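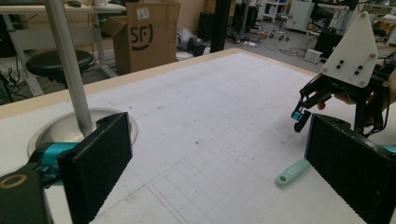
Blick aus dem linken Handgreifer, rechts der zweite, darunter der grüne Griff

Forum > Manipulation > Demos & Teleop
Thema: Vormachen mit Handgreifern – Policy greift immer daneben

spanfeder
Moin, kurze Frage in die Runde. Wir machen zweihändig vor, je ein Greifer pro Hand, Tisch mit weißer Auflage. Aufgabe: das Teil mit dem mintgrünen Griff am Griff packen, anheben, an den anderen Greifer übergeben. 292 Demos drin, Training mit dem Furesow-Skript, Standardwerte. Auf dem Arm dann: fährt schön hin, macht zu früh zu. Fast jedes mal. Jemand ne Idee?

kabelsalat_ost
Latenz. Hatten wir auch. Kamera und Greiferweite nicht sauber synchron, dann lernt er das Schließen zu früh. Mal messen, bei uns warens 37 ms.

Mirabellenkern
Wie schräg liegt der Griff bei euch? Auf dem Bild diagonal. Immer so??

spanfeder
@Mirabellenkern meistens ja, bisschen gedreht halt. Latenz guck ich morgen, danke

tonne17
Ganz ehrlich, lasst das mit den Handgreifern. Leader-Arm nehmen, fernsteuern, fertig. Da passt die Kinematik von vornherein und ihr macht nix vor, was der Arm nachher nicht kann. Wir sind mit dem Ghaffari-Aufbau umgestiegen, nie wieder zurück.

kabelsalat_ost
@tonne17 und wie viele Demos schafft ihr pro Stunde? Mit Leader-Arm bin ich nach 10 Stück durch mit den Nerven. Von Hand geht das nebenbei

tonne17
Weniger, klar. Dafür brauchbare. Von Hand macht jeder viel zu schnell, der Arm kommt doch gar nicht hinterher.

Mirabellenkern
Stimmt halt nur wenn man hetzt. Langsam vormachen, vor dem Zugreifen kurz stehen bleiben – hat bei mir mehr gebracht als alles andere. Und Lage variieren, richtig variieren, auch mal quer zur Tischkante.

udo_lager
Was ist mit den bleistiftartigen Linien auf der Auflage? Das Raster würd ich wegmachen. Nachher orientiert er sich daran statt am Griff.

spanfeder
Das Raster ist zum Hinlegen, damit die Startpositionen vergleichbar sind. Hm. Daran hatte ich nich gedacht

kabelsalat_ost
Glaub ich nicht, dass das stört. Unser Tisch bei Udgate sieht schlimmer aus

udo_lager
Kann man ja testen. Auflage umdrehen, 2 Läufe, dann weiß mans.

spanfeder
So, Mittwoch gemessen: Versatz war da, bis zu 37 ms, ähnlich wie bei kabelsalat. Korrigiert, neu trainiert. Macht jetzt später zu, Übergabe hakt noch. Auflage dreh ich als nächstes um, Leader-Arm ist grad kein Budget @tonne17

tonne17
Dann viel Spaß beim Übergeben ;)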